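Budgeting for two-arm cells: what the quote leaves out

Benedikt Dreßler plans equipment purchases for Woment, which runs a small bench automation lab and rents cell time to manufacturers who are not ready to buy. We spoke to him on 26 September 2026 about the next budget round, in which he is asking for 7 additional two-arm cells.

The work itself is handling of household items with paired arms on a tabletop.

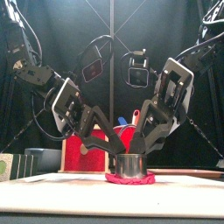
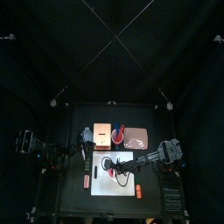
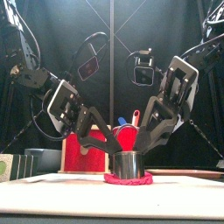 Dreßler starts every request with a spreadsheet that has 68 lines. The arms take up two of them. "People send me a quote for a pair of arms and ask whether the price is good," he says. "I can't answer that. I need to know what they are bolted to, how the cables are routed, what the cameras see behind the object, and who replaces a finger when it cracks."

By his accounting, the arms come to 40 percent of the cost of a cell in its first year. The remainder is split between the table and enclosure, cameras and mounts, computing, spare parts and labor. Labor is the line he sees underestimated most often. A cell that is mechanically complete still needs calibration, and each change to a camera mount means repeating part of it. He books those hours against the cell and keeps them out of general overhead, so that the cost appears where it was caused.

For the coming round he compared offers from Skomora and Rathjen. Skomora sells a complete cell at a fixed price, including the table. Rathjen sells components and expects the customer to assemble them. "On paper Rathjen is cheaper," Dreßler says. "Then I add our assembly time and the difference gets small. What decides it is the spares. With Rathjen I can buy a single joint. With Skomora I have to send back the arm."

The lead time on a returned arm matters because a two-arm task stops when either arm stops. Dreßler therefore plans availability per pair – a figure he says vendors rarely supply. His current proposal includes 2 complete spare arms for the whole group of cells, plus a stock of fingers, camera cables and connectors. Fingers are treated as consumables and get their own budget code. Cables did not have one until April, when a shortage of a single connector type kept a cell down long enough to be noticed in the monthly report.

Asked about cameras, he advises fixing the number and position before ordering anything else. The choice affects the frame, the lighting, the network ports and the storage. "Storage is the one that comes back to you," he says. "You buy the camera once. You pay for the recordings every month, and the person who approved the camera is usually not the person who gets that invoice."

Software is a separate discussion. Woment schedules its cells with Truvo, licensed per arm. Dreßler would prefer a license per cell and has asked for one, so far without result. He has entered the higher figure in the request and will correct it if the terms change.

He is cautious about test items as well. Cups, boxes and markers cost very little, but they need to be bought in quantity at the start. A replacement bought later may differ in finish or diameter, and results from before and after the change are then harder to compare. He orders several of each and stores the extras by purchase lot.

The request goes to management with two versions of the total, one for the Rathjen components and one for the Skomora cells. Both include the same spares, storage and calibration hours. Delivery would be staggered, with the first cell accepted and running before the remaining units are released. "I want to find the wrong bracket once," Dreßler says. "I don't want to find it seven times."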